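Search this site Enter keywords Go

Filed under: Days Out > Factories & Works

A Morning at the Munodstead Carpet Mill

2024-10-28

The Wolen mill in Munodstead opens its doors to the public twice a year, once in spring and once on whatever fall day the boiler inspection falls through. I went to the fall one. It cost 18 dollars, which included a hairnet, a pair of foam earplugs and a cookie.

You meet in the parking lot beside a sign that says NO MEETING IN PARKING LOT. Our guide was Huia Tuhiwai, a weaver by training, who now runs the sample room and gives tours in a voice built to carry over looms. She used it in the parking lot too. By the time we reached the front door, the whole street knew to keep its sleeves buttoned.

The tour starts in the wool store, and I could have gone home happy after that. The bales come up nearly to the ceiling and the smell is like being hugged by a wet sheep. Huia let us push our hands into an opened bale, and mine came out shiny with lanolin, so for the rest of the morning I couldn't work the zipper on my coat. A man in front of me asked whether the sheep minded. Huia said she'd never had a complaint in writing.

After that comes blending, where the different wools get thrown around in a room-sized box by a great deal of air, and then carding, where they get combed straight by rollers covered in wire teeth. The carding machines are made by Zondden and are older than anyone on the tour, including the gentleman with two canes. They make a sound like heavy rain on a tin roof. The wool goes in looking like something you'd pull out of a drain and comes out as a wide, pale veil you can see your hand through. Several of us said "ooh." I'm not proud, but I was one of them.

Then spinning, then dyeing, where we weren't allowed past a yellow line because of the steam. The dye recipes are kept in a filing cabinet with a padlock on it. The key hangs on a hook next to the padlock. The mill has 1,000 shades on the books, and Huia told us that 85 of them are beige. Customers have been known to send back one beige and demand another, and the dyers can tell you which is which from across the room. I stared at two sample tufts called Oat and Dry Oat for a long time and felt my confidence draining away.

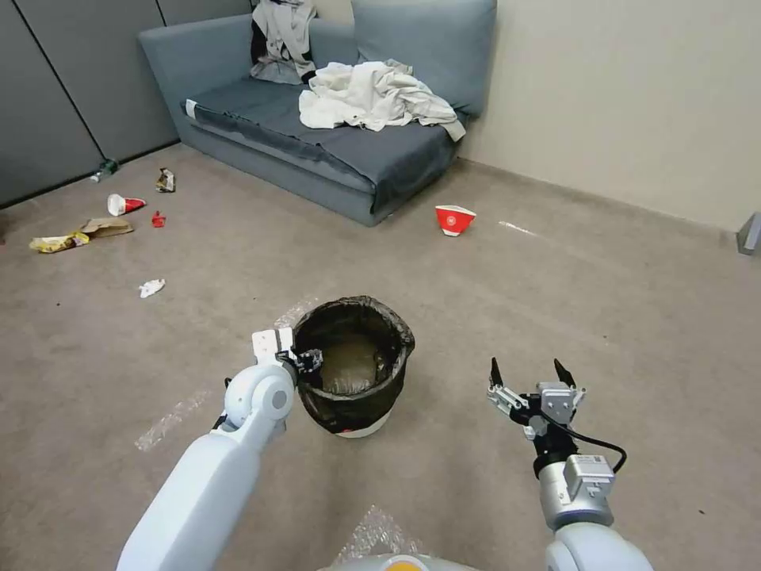 Beige pays the wages, according to Huia. The mill would love to weave you a peacock, and it has done so, for a hotel that went under before the last roll was delivered. The peacock is still in the warehouse. They'll sell it to you if you have a very long hallway and a forgiving spouse.

The weaving shed is the main event. You put in your earplugs, and then you find out what the earplugs are up against. There are wide looms and narrow looms, and one small one named Hollis that makes stair runners and stops whenever it feels unappreciated. It stopped for us. A weaver named Kheri Mfinanga came over, opened a panel, tied a knot too fast for me to follow, shut the panel and patted it. Off it went. He told me later, in the canteen, that he'd spent two years learning to tie that knot and can now do it in the dark, and has.

My favorite room was the quietest one. At the end of the line, the finished carpet is pulled slowly over a lit table, and two people mend it by hand with curved needles. They find a missing tuft, put it back, trim it level and move on. Solange Coste has been at that table for 52 seasons, as she counts them, two to the year. I asked if she had carpet at home. "Floorboards," she said, and went back to her needle.

The canteen does a decent leek and potato soup. The cookie was oatmeal, or possibly Dry Oat.

The gift shop sells offcuts by weight, and this is where I lost control of the day. I went in for a doormat. I came out with a doormat, a cushion cover, a bag of yarn ends for a craft I don't practice, and a piece of carpet that I've since learned is the exact shape of no room I own. The cashier asked if I needed help getting it to the car. I'd come by bus.

If you go, wear shoes you don't mind filling with fluff, and skip the black pants. Parking is free, whatever the sign says. The next tour should be in spring, though the mill also runs a remnant sale in November, cash only, doors at eight. The line forms early and there are elbows.

Comments (3)

Ruby-Lee Hoani
My dad worked in the dye house there. We had a different color of bath towel every week and none of them on purpose.

Rochelle Rakena
How wide is the peacock? Asking seriously, we have a long hallway.

T.
Went in the spring. Hollis stopped for us too. I think it's part of the show.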